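Laundry and Small Spaces > Washing machine in the bedroom, how do you keep things tidy?

tasden_unit4
The washer and dryer in our place are stacked in the bedroom, so all the sorting gets done on the bed. I'm tired of creased sheets and stray clothes. Is a basket on the floor enough, or do I need a proper folding table? There isn't much room for one.

greywater
Basket on the floor. We're in one of the Brandgate flats and have done it that way since April. Clothes go on the bed while you sort them, then into the basket, and the bed is clear by night.

mopbucket_125
Disagree. Anything going into the wash shouldn't be on the bed at all. Sort it in the basket or on the tiles.

greywater
It's one bit of cloth, it won't hurt the sheet. Same bedroom in all of these:

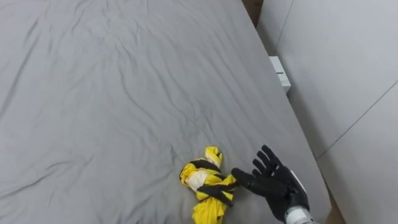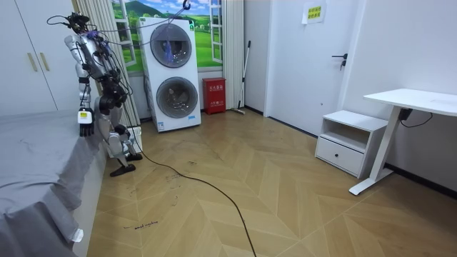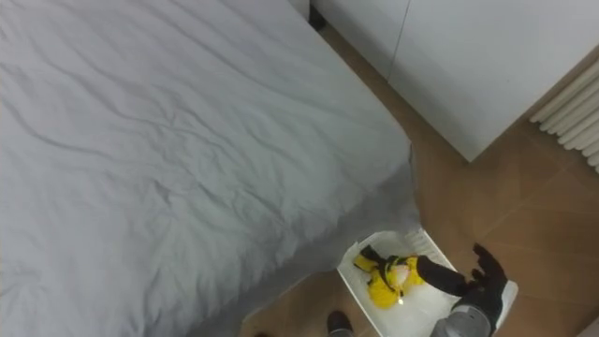 Reply 5, from kettle_on
Stacked machines are good for floor space, but check the dryer door clears the curtains when it's open. Ours didn't and we had to take one panel down.

mopbucket_125
I still wouldn't put dirty washing where I sleep. A Kravets folding table was $196 when I bought mine and it goes flat behind the door.

tasden_unit4
$196 is more than I wanted to spend. I'll try a basket first. Does a grey sheet show the creases more than white?

greywater
Grey shows them fine. I pull the corners tight after sorting and leave it at that. Get a basket with raised sides so the sleeves don't hang out on the floor.

kettle_on
Measure the gap beside the bed before you buy one. I had to take mine back.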